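Six days in Jekville and I still hadn't seen the lake, so on the Monday we finally took the slow bus up to Posura. It's 38 stops (the driver has a printed list above his seat) and it pulls in at every one, whether anyone's waiting or not.

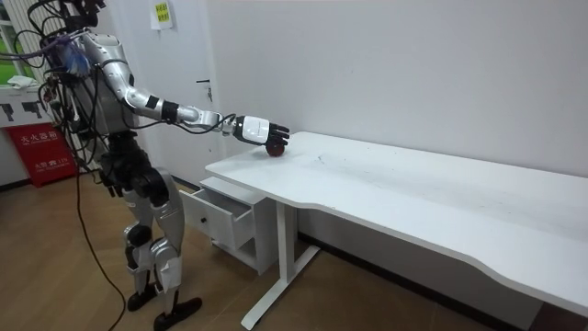
By the time we reached the top my knees had given up, but oh, the air up there! We had soup at the Osman, a dear old guesthouse with crooked stairs, and then set off along the shore path – far too late in the day, as usual. I'd wanted to go all the way round to Flatitz and catch the last ferry back.

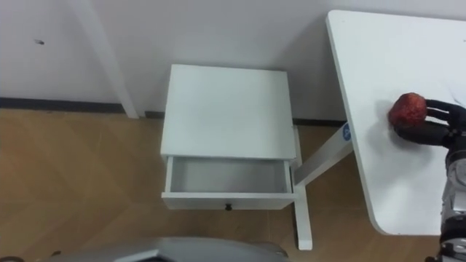 Retno Sumampouw wrote to me afterwards that we'd gone the wrong way round, and that in June you should start from Flatitz with the sun behind you. Well, now I know, and I'll do it her way next time. We did make the ferry, puffing and laughing, with my hat left behind on a bench somewhere.
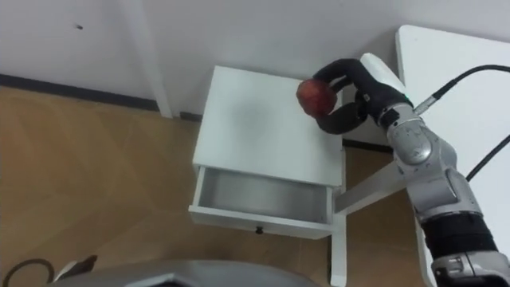 An apple, held just above the nightstand.

Next post: the market, and the cheese I carried home.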